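Two-arm bench in the shared shop, sim first or hardware first?
Birard Makerspace Boards > Builds > Robots and Automation

soldergoblin
Posted in December, 9:14 pm

Status update for those who bet against us. The two-arm bench is still not bolted down, but it exists in simulation, where nothing costs money and the floor is always swept.

The job, for newcomers: left arm picks up a sheet of paper, right arm deals with the box, and the two of them cooperate without swatting each other. We're calling it Dindulano because the name was already on the shelf label and I wasn't going to print another one.

Left arm is now getting hold of the paper in 457 of 544 simulated tries. The rest are mostly it pressing down on the middle of the sheet like it's trying to stop a nosebleed.

flatpackfred
Sim paper is not paper. I'll say it every time. Real paper sticks to the table, and then two sheets come up together, and then you have a hobby.

soldergoblin
It's one sheet. We're not running a print shop.

quietbearing
Agree with Fred, sort of. I'd still do the sim, but I wouldn't trust that success number until you've changed the friction a lot. What range are you using?

soldergoblin
A range of one. It's whatever the default was.

quietbearing
Oh no.

flatpackfred
I rest my case. I'm going to rest it on a real table.

mezzanine_kat
Can we talk about where this goes? The Lastari bench by the window wobbles if you set a coffee down near it. Two arms swinging around up there is going to walk it across the room. The MacDonald bench is heavier but the drill press people will want a word.

soldergoblin
I was going to put feet on the Lastari one.

mezzanine_kat
It has feet. They're the problem.

tinsnips50
Going against the grain here: skip the second arm. One arm, one jig to hold the box, finished in a weekend. You've spent 9 weeks teaching two arms to be polite to each other.

soldergoblin
The jig was version one. The jig lost the box. Also I already have the second arm - it's not going to get any cheaper sitting in a tote.

quietbearing
Two arms is fine. Just make one of them wait. Have the right one park up high until the left reports it's done, then let it come down. You lose a little time per cycle and gain a gripper that's still attached.

soldergoblin
That's close to what I have now. Left goes in low for the edge of the sheet, right stays up over the box. Latest layout:
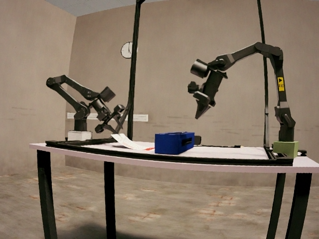
mezzanine_kat
Do both arms need to be on the same power supply?

soldergoblin
Separate supplies are fine, as long as one emergency stop cuts both.

tinsnips50
Put that stop where a person can reach it without leaning over the table. The last one we had was behind the thing it was supposed to stop.

flatpackfred
I'll bring a ream of the cheap stuff from home. If it can pick up a sheet of that with the heater running, I'll buy the feet for the bench.

quietbearing
Randomize the friction first. Then the paper weight.

soldergoblin
Running it overnight. Left arm got 50 in a row before I touched the friction setting, and I'd like that written down somewhere.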